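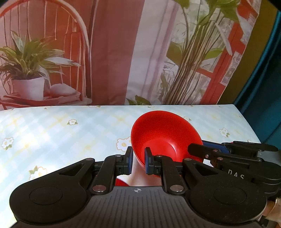
Friday, August
Notebook, mail and logins bench

Started 8:40. Carried over from last time: the failed logins on the Brovville copy, and the draft note to Fonumstead on what they have to keep if the police ask for it.

The Brovville copy is a disk image of their old mail server, made after someone got into two staff mailboxes and sent out false invoices. We work on a copy of the image. The first image stays in the cabinet with the seal on, and the sheet has to be signed if anybody takes it out. I checked the hash before mounting and it matched the one on the sheet. Mounted read-only.

Failed logins first. Last time I had pulled them with a plain text search on the word "failed" and got a list that looked too short. The server writes two kinds of line for a bad password. One says "failed" and the other says "auth reject", depending on whether the person came in by the web page or by a mail program. Searching for both gives 154 bad logins on the night in question. All of them are against the same mailbox, the accounts one, and the last comes 12 seconds before a good login from the same address. So the password was guessed, or the person had a list and worked down it. I can't tell which from this log. It does not record what was typed, and it shouldn't.

The gap between tries is steady at first and then gets longer. Arturo Cattaneo thinks the server was slowing them down. I looked in the settings file and there is a delay option, but it's commented out. Still open.

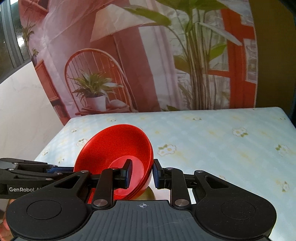
Forwarded messages took up most of the rest of the morning. The false invoices were sent as replies inside a real thread, and each reply carries the older mail under it, so when you export the mailbox you get the same text over and over at different depths. Our script counted every copy as a separate message. I spent a while thinking there were far more invoices than there were. It's the same trouble as with that red bowl, where the rim on one side has steps in it and it looks like there's more than one bowl nested together, but you wouldn't swear to it from the front. With the mail you have to take the layers apart by message ID. Did that, and the real number of false invoices is 23. The rest is quoted text. I've changed the script so it keeps the ID and the depth in separate columns, and put the old output in the folder marked "wrong, keep".

Note for whoever uses the script next: it needs the mailbox name in lower case. It gives no error if you get this wrong, just an empty file.

11:50, call with Fonumstead. They run the bookings site and were told by their insurer to write down what they do when there is a break-in. They had a page on who to phone. They had nothing on logs. Their web host keeps logs for 60 days and then deletes them, and they hadn't known that. If a break-in comes to light later than that, and from what we've seen on this bench it often does, there is nothing left to look at. I suggested they copy the logs off once a week to a drive that the web server can't write to. They asked if a shared folder would do. It would not in their setup, as the server has write access to the shared folder, and so would anyone who had taken over the server.

They also wanted to know about the law side. I said we are not lawyers and they need to ask theirs. What I can put in the note is the practical part: don't delete, don't reinstall, write down who touched the machine and when, and pull the network cable before anything else if money is still moving.
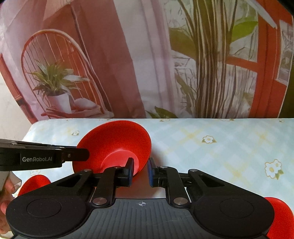

If a former employee logs in with an old password that still works, does that count as a break-in for our report?

We write it up the same way as any other access without permission, with the account, the time and the address, and leave it to the client's lawyer to say what offense it is. The report should state that the password had not been turned off, and on what day the person left, if the client can show us a record of it.

That came up because Fonumstead has old accounts still open. I asked for a list. They'll send one.

Afternoon. Cocco, our login test box, was down again. Same fault as before, the clock battery. When it comes up cold it thinks it is years ago and every certificate fails, so nothing connects and the screen fills with warnings that have nothing to do with the test. Set the clock by hand and restarted the time service. Battery is on the order list. Until it comes, check the time on Cocco before you start anything, and write down the offset if there is one.

Clocks are a problem on the Brovville image too. The mail server was on local time and the firewall in front of it was on UTC, and the person who wrote the first timeline had mixed the two. I redid it all in UTC with local in brackets. With that fixed, the good login on the accounts mailbox comes after the firewall change and not before it. This matters, as the first timeline made it look like the firewall change was done by the intruder. It was the regular contractor doing planned work. He has a job ticket for it. Arturo checked the new timeline line by line against the raw logs and found one typo in an address, now corrected.

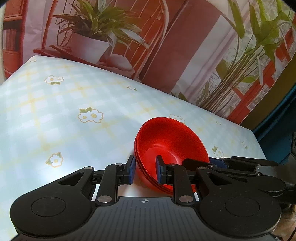 Gripper on the rim of the red bowl stack, pale blue checked cloth.

Tried the slow-guess test on Cocco once it was up. Set the lockout to the same values as Brovville had (none) and ran our own list against a dummy account. No slowing at all on the server side. So the longer gaps in the real log probably came from the other end, either a tool setting or a bad connection. I would not put that in the report as a finding. It can go in as "cause not known".

Branosstead sent back the signed form for their password check. They want it done on site and they don't want us to take the hash file away. Fine, but it means using their machine, which is slow, so the long word list is out. I'll take the short one plus a list built from their own street and product names. Results go to them as a count per department with no names. They asked for names by email and I said no, it's in the form they signed.

To do:
Report for Brovville, sections on timeline and invoices. Attach the hash sheet.
Ask Brovville for the firewall logs from the week before, if they still have them.
Note to Fonumstead, with the weekly log copy written out step by step.
Battery for Cocco.
Charge the laptop for Branosstead and wipe the old case folder from it first.

Unmounted the copy at 5:10. Hash checked again, matches. Cabinet locked.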